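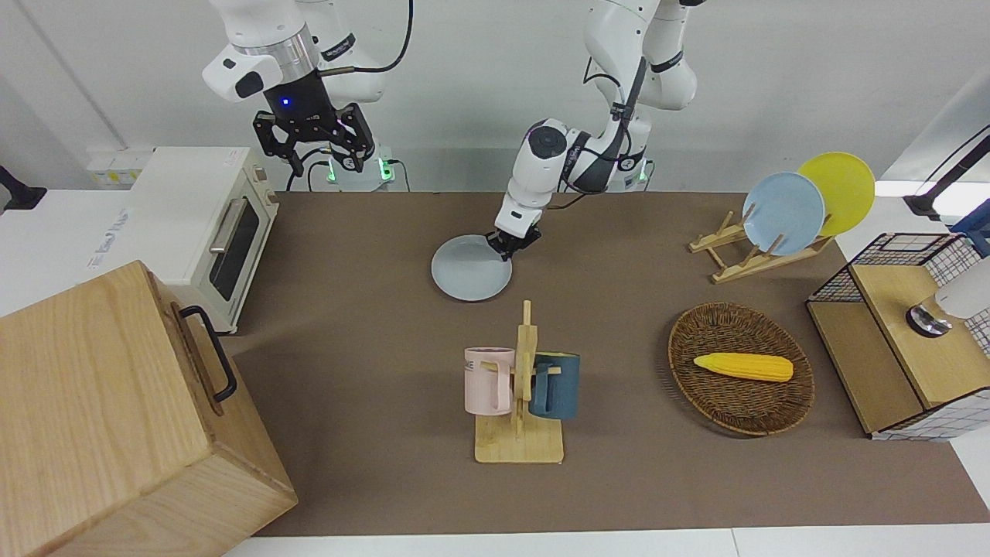

About Asley Dance School

We teach ballroom, Latin and a bit of tap in Jumham. Adults mostly, kids on Saturday mornings. Started out in a hired hall with a borrowed stereo, now 3 studios and proper floors. Sprung ones – your knees will thank you.

What we teach

Waltz, foxtrot, quickstep, cha cha, rumba, jive. Tango if enough people ask. Beginners welcome any week, no partner needed, we swap round.
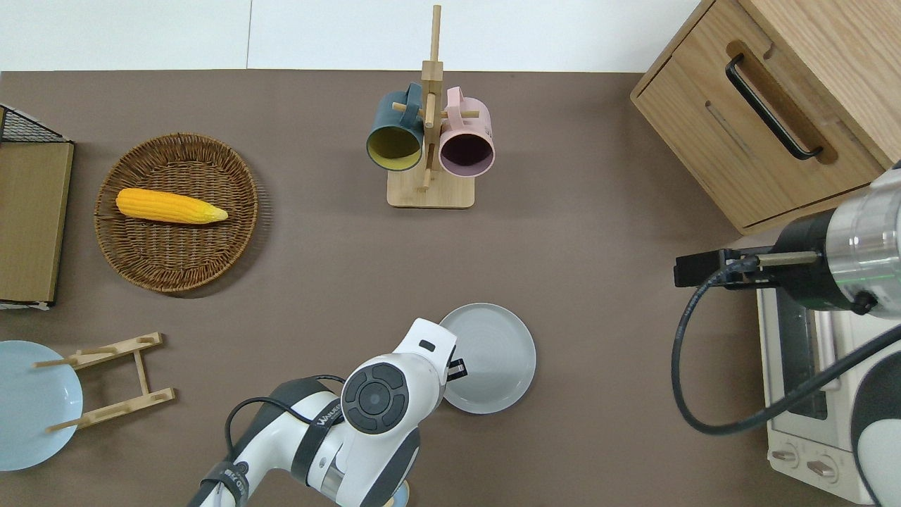
Shoes: anything that stays on your feet and doesnt mark the floor. No trainers with black soles please. Suede soles for sale at the desk, most sizes.

Our studios

The Valentini room is the big one, holds 200 for socials. Rustar room is smaller, mirrors down one wall, used for private lessons and wedding couples. Studio three is upstairs – no lift yet, sorry, so tell us when you book and we'll put you on the ground floor. 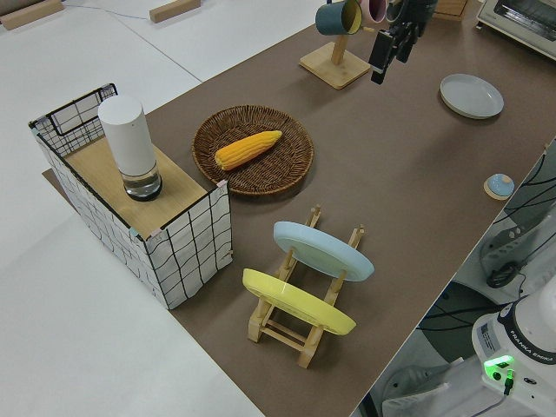
Exams and medals

Optional. Some people love them, some run a mile. Last season 271 medal tests taken here, bronze up to gold bar. Teachers will say when they think your ready and you can still say no.

Summer

Closed the first two weeks of August, floors being re-sealed. Socials back the Saturday after.
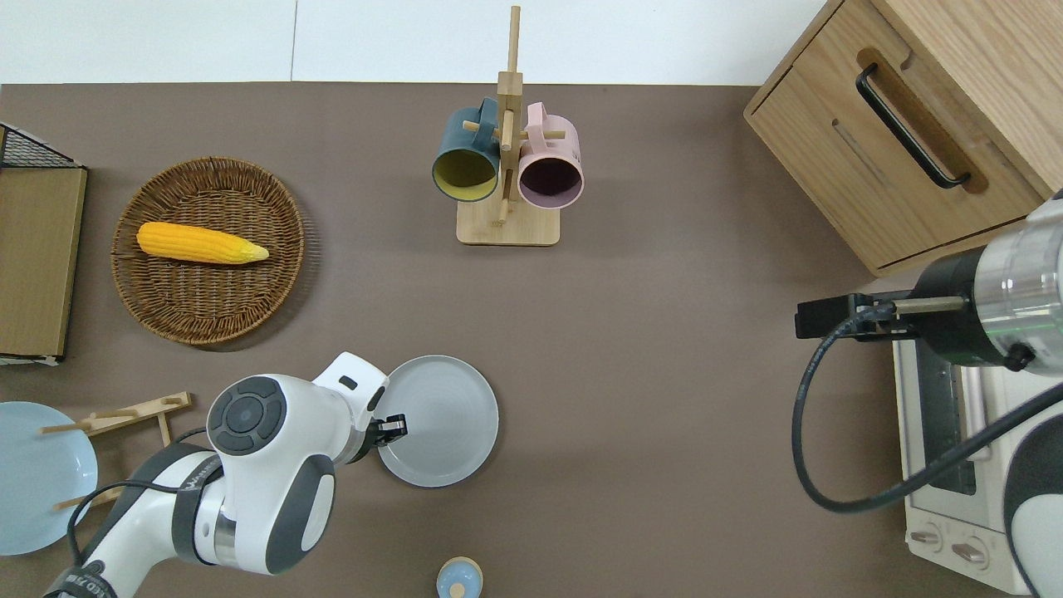
Getting here

Bus stops outside. Parking behind the building after six, use the side gate. Ring the bell if it's shut, music's loud so ring twice.

Page updated 8 Jul 2018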